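Search articles
Enter keyword
Go

Building a Card Set in a Small Office: A Talk with the Designer of Grunum

Dec 2, 2025

Grunum is a trading card game with five colors of magic and a very patient group of players. Its newest set, Titport, came out in November. I met the lead designer at the studio, and we spoke for one long afternoon, mostly about the harbor cards, which have caused many discussions.

The harbors are resource cards. Each one gives two colors, but it enters play exhausted and lets you look at the top card of your deck. Some players say they are too slow for tournaments. The designer has heard this often.

"I read all of it," she told me. "They are slow, yes. We wanted a player with two colors to think a little before adding a third one. In the last set the third color was free, and every deck became the same deck."

I asked if a faster version was ever tested. It was, for a long time. In that version, you could pay 2 life and use the harbor at once. "The aggressive decks loved it and the control decks paid without thinking. After some weeks we removed it, and I was a bit sad, because the card looked more exciting with that line."

The studio still tests in the old way, with paper slips in sleeves. A full set of harbors is rewritten many times before anyone draws a picture for it.

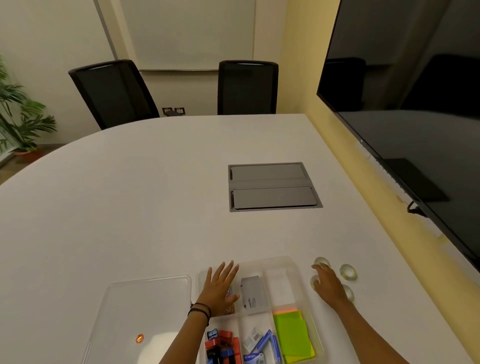 Desk supplies at the studio.

We came then to Closa, the champion card that appears in almost every winning list. It costs five and returns a small creature each turn. I said that I lost to it three times in one evening. She laughed, and then she answered seriously.

"Closa was weaker at first. It returned the creature only when you attacked. Testers put it in their decks and then took it out again. So we made it stronger, maybe one step too much. I would not ban it today. I would like to see first what people do with the exile cards."

The set has 100 new cards, and 55 of them are commons. She is proud of the commons most of all, and spoke about a plain 3/2 sailor for almost ten minutes. In her opinion, a limited game is decided by such cards, and the reviews never mention them.

About the next set she could say little. It is called Bachmann, after the mountain city in the story, and it will bring back the artifact theme. Will there be harbors for the other color pairs? "Yes. The cycle will be finished. I can promise this much, and now I must stop talking."

Before I left, we played one game with starter decks. She kept a hand with one harbor and won anyway.

Related articles
Titport limited: which commons to pick first
Five budget decks without Closa
How to sleeve and store a large collection
Grunum rules update: exhausted resources

Contact | Copyright 2025, all rights reserved | Back to top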